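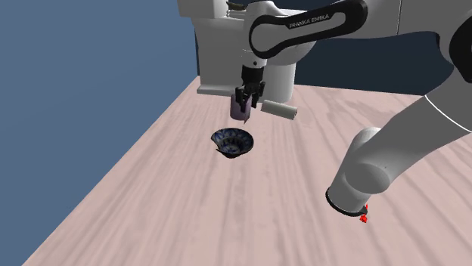 **Furnelia opens remote teaching tool for simulated robot arms**

BALTUTETTI, April – Furnelia today released Ukunness, a program that lets a person teach a simulated robot arm a household task by steering it from a desk.

The operator moves a handheld controller and the arm on the screen follows. Each run is saved as a demonstration, with joint positions, gripper state and rendered views stored together. A run that goes wrong can be rewound to any point and driven again from there.

The first release comes with 80 tabletop tasks, most of them built on small kitchen items such as cups, bowls and paper rolls. Tables, walls and lighting can be changed between runs. The program works with one arm or two, and a second operator can join over a network connection.

"People who have never driven an arm usually want to move too fast," said Stamatia Sarantis, who leads the Ukunness team. "We put in a speed limit for the first 6 runs. After that you can turn it off – some of our own staff leave it on."

Ukunness also accepts hand guiding. Labs with a real arm can move it by hand and have the motion copied into the simulation. That feature is in testing at Prins, a training workshop with 3 teaching stations, and will be added in a later update.

A free license covers 100 saved demonstrations per user. Paid licenses have no limit. Requests for a trial can be sent through the Furnelia website.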